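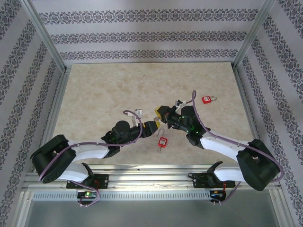
Two small red padlocks on a marble-patterned tabletop.

The keys to other people's houses

Eldana Tufa has been holding spare keys for strangers for 11 years. Her shop on Grilska Street mends shoes, cuts keys and sells bootlaces, and behind the counter there is a steel cabinet with hooks in it. People who live alone, or who let out a room, or who simply lose things, pay a small fee each month to leave a spare with her.

"It started with one woman who locked herself out twice in October," she says. "She asked if I would hang on to a copy. Then she told her sister, and her sister told the whole of Barrientos Court."

The cabinet now has 90 hooks and nearly all of them are in use. None of the keys has a name or an address on it. Each has a number stamped on a brass tag, and the book that matches numbers to people is kept somewhere else. She won't say where.

I ask what the rules are. There are not many. You come in person, you give your number, and you tell her the word you chose when you signed up. If you want someone else to collect, you must have written their name in the book beforehand. Phone calls don't count.

"I've had people shouting at me down the phone in the rain," she says. "I understand it. But I can't see who is on the phone. If I gave out a key once because somebody sounded upset, I would have to close the cabinet."

She learned the trade from Graciela Zúñiga, who ran the shop before her and still comes in two mornings a week to do the stitching. Zúñiga never liked the idea of the cabinet. She thought it was asking for trouble.

"I still think so," Zúñiga says from the back bench. "I would not want to sleep with that many front doors on my mind."

Tufa says she sleeps well enough. What she does worry about is people's habits at home. She thinks most of us spend money on the wrong things. A customer will fit an expensive front door lock and then leave the side gate on a rusty bolt, or hide the spare under the nearest flowerpot.

"Everyone thinks their flowerpot is different," she says. "I ask people where they hide it, and it's the pot, the mat, or on top of the meter box. Three places. I could find most of the keys in this street before lunch."
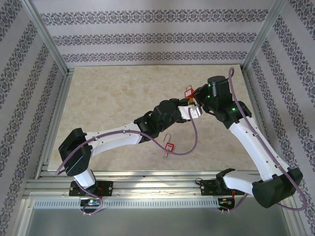 She is fairly relaxed about sheds. A padlock on a shed is mostly there to slow somebody down, in her view, and the part that gives way is usually the hasp. She tells customers to look at the screws first. If they are short, or if the heads can be reached when the door is shut, a better lock will make very little difference. She also tells them to put a drop of oil in before winter, and most of them forget.

"Then they come in during a cold snap and say the lock is broken. I put oil in it and wait a bit. Usually it's fine. I don't charge for that."

Not everybody in the area was pleased when the scheme grew. Santino Salinas manages the flats at Pendgate, ten minutes' walk away, and for a long time he told his tenants not to use it. He had his own box of spares in the office and saw no need for another.

"My objection was that I didn't know what she did with them," he tells me. "So I went and asked. She wouldn't tell me anything about any of my tenants, not even whether they were customers. After that I stopped objecting."

Last year he gave up the office box. The building had changed hands and he had found keys in it that fitted no door he could trace. He took the lot to Tufa, who sorted out the ones that could be identified and cut up the rest for scrap.

The monthly fee has gone up only once. She shows me the line in her accounts for last year, when the cabinet brought in 3,939 before tax. It covers the insurance and part of the rent, and she says she would not do it for the money alone. Shoes pay better, and heels pay best of all.

How often do people really need their spare? Less than you might think, she says. In a normal month she hands over some 20 keys, many of them to the same few customers. One man comes in so regularly that she has suggested he wear his key round his neck. Others have paid for years and never called on her. Agustina Cisternas, a nurse who lives above the chemist, is one of those.

"I've never needed it," Cisternas says, when I meet her at the counter collecting a pair of boots. "But I work nights, and my family are all a long way off. I like knowing there's one here."

Tufa is thinking about a second cabinet. There is room for it on the wall beside the heel press if she moves the polish rack, and she has a waiting list in the back of the book. Zúñiga has said she will help to move the rack but will have nothing to do with the keys.

The shop closes at half past five, and after that the spares stay where they are until morning. I ask about people who get locked out at midnight.

"They should make friends with their neighbours," she says, and goes back to a pair of brown brogues.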